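Zekosance
31 May 2023

Right, thread. Someone at the Stanside meetup asked me when machines are going to tidy the house for us and I gave a rubbish answer on the spot. Longer go at it now, on the bus, sorry for typos.

1/ Short version: bits of it, yes. The whole job, no. And the gap between the two is not where people think it is.

2/ People think the hard part is the lifting. Or the walking about. Lifting is mostly fine. A fork lift can lift. What's hard is a bed with stuff dumped on it.

3/ Think about what you do. You come in, look at the heap, and before you've put your bag down you've sorted it in your head. Rubbish, keep, keep, goes in bathroom, why do we still have that. Takes you no time at all.

4/ Then your hands do forty clever little things you couldn't describe if I paid you.

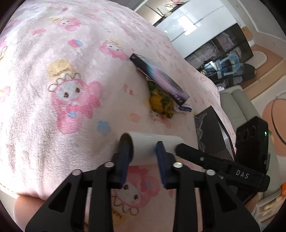 5/ And all of it on soft stuff, that's the bit I keep banging on about. A table pushes back. Bedding doesn't. Go down on something too hard and it just sinks, and now your fingers are full of blanket. Go too light and it rolls off down a fold.

6/ A cardboard tube is a lovely example. Weighs nothing. Squeeze a bit much and you've got a flat tube. Squeeze too little and it spins. Your hand sorts that out as it goes, you'd never even notice.

7/ Two fingers can do a LOT more than I used to think though. I was a snob about this in January, said you'd need a proper five finger hand for anything in a bedroom. Have changed my mind. Most household things have two sides. Grab the two sides.

8/ Where two fingers fall down: flat things. Anything thin lying flat. Envelopes, packets, a magazine, one sock. You get a nail under the edge or slide it to the side of the bed and pinch it there. That slide-then-pinch is a proper trick and it has to be learnt from somewhere.

9/ Which is why I rate the people doing this by hand, with grippers you hold yourself. Boring work. Pick up, put down, pick up, put down. We did 300 goes in one flat at Janevik and my wrist was a mess after.

10/ Total for the month was 1,563. Sounds loads. It isn't. A four year old has done more than that before lunch on a wet weekend.

11/ Also you do need mess that's really mess. First lot we did was too neat, everything spaced out like a shop display. Machine learns neat. Then you show it a normal bed and it goes to bits.

12/ So now the rule is, don't arrange it. Leave the packets on top of the packets. Leave the shiny stuff in. Shiny is horrible by the way, clear plastic worst of all, half of what the camera sees is the ceiling light bouncing about.

13/ And patterned covers. Oh my days. If the bedding has little pictures printed all over it then a machine has to work out which ones are things and which are just cloth. I've seen one go after a printed flower. Twice. Very determined.

14/ Someone will say use plain white sheets then. No!! People don't own plain white sheets. People own what their kids picked.
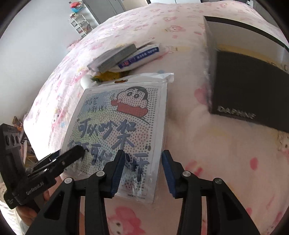
Won replied that this was all very well but the shop floor is ahead of the bedroom by miles, their place has had an arm packing cartons for 9 months and it hardly ever stops, so why is everyone so fussed about beds.

15/ Fair, and yes. Shop floor wins for now. Same carton, same height, same light, same everything. If a carton's wonky a person pulls it off the line and the arm never has to know.

16/ But ask that same arm to do the returns table. Every parcel different, half of them ripped, one's got a loose lid. Suddenly it's a bedroom again isn't it. Would love to know who does the returns at your place Won, bet it's a human.

(Won says it's a human. Two humans.)

17/ Speed. Got asked this a lot. The last test I watched, clearing one small heap into one box took the machine 45 minutes. Not a typo, that one. A person would've been done and had the kettle on.

18/ Some of that was it stopping to have a think. Some was dropping the same bottle lid over and over. I don't mind slow so much, it can be slow while I'm out. I mind having to stand there and fish it out of trouble, becuase then I might as well do the tidying.

19/ So for me the test is can you leave the room. Not is it quick, not does it look clever in a video. Shut the door, go to work, come back. Is it done, is anything broken, is anything in the bin that shouldn't be.

20/ On that test, today: hoovering a floor, yeah. Mowing, yeah. Dishwasher, if you count loading it as your problem. Clearing a bed, no. Folding, no, and anyone showing you folding, ask how many tries.

21/ And the "keep or bin" question is a whole other thing. Empty tube, is it rubbish or is somebody saving it for a school project? Not a grip problem at all. You have to ask the people who live there, and then remember.

22/ Will I put a year on it. No. Did that once at Stanside and still get it quoted back at me.

23/ Ok my stop. Will do one on washing up if people want it, got opinions about forks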